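Teaching a Robot to See a Clear Box
At Toleo, the hard part of picking up a hat is everything around it 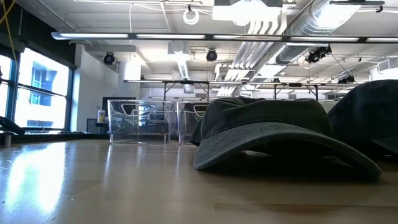
Danish Satti spent most of July on a problem that sounds like a chore. Take a cap off a table, put it in a bin, repeat. The planning software his group writes at Toleo can do that all day with cardboard boxes. With soft caps and clear plastic bins, it fell apart in the first hour.

The trouble starts with depth. The cameras that feed the planner estimate how far away each point is, and clear plastic gives them very little to work with. Some points land on the near wall of a bin, some on the far wall, and some on whatever is behind it. Early versions of the software saw a bin as a thin rim floating over nothing, and planned arm paths straight through the sides.

Satti's fix was to stop asking the depth data where the walls were. The perception module, called Belo, now looks for the rim and the handle opening in the color image, matches them to a stored model of the bin, and hands the planner a solid shape. Any depth points that fall inside that shape are thrown out.

"We argued over that for weeks," Satti said. "Throwing away sensor data feels wrong. But those points were bad, and the planner believed every one of them."

Caps were a different kind of mess. A box has six sides and keeps them. A cap sags, folds, and changes outline each time it is dropped. Belo was first trained on 3000 labeled images, mostly of caps lying alone. Put two dark ones close together and it would often draw a single outline around both, then pick a grasp point in the gap between them.

The group added overlapping caps to the training set and changed how grasps are scored. The planner now favors the brim, where the fabric is stiff, and falls back to the crown only when no brim is showing. It keeps 12 candidate grasps at a time and drops any that would bring the fingers too close to a bin wall.

Daylight still causes failures. A shiny tabletop near a window throws back a bright streak, and for a while Belo reported it as an object. The current release compares views from more than one angle and discards anything that slides across the table as the viewpoint changes.

In the last test before the release was frozen, the system ran 100 picks in a row and missed 12. Seven of those were caps lying brim-down against a bin. Satti keeps the logs from all 12 and replays them against every new build.

The next version goes to Tranamholm, a warehouse operator that handles clothing returns. The bins there are clear too, but taller, and Farooqui, the company supplying them, has changed the handle shape twice since spring. Satti has asked for drawings. So far he has been sent one bin.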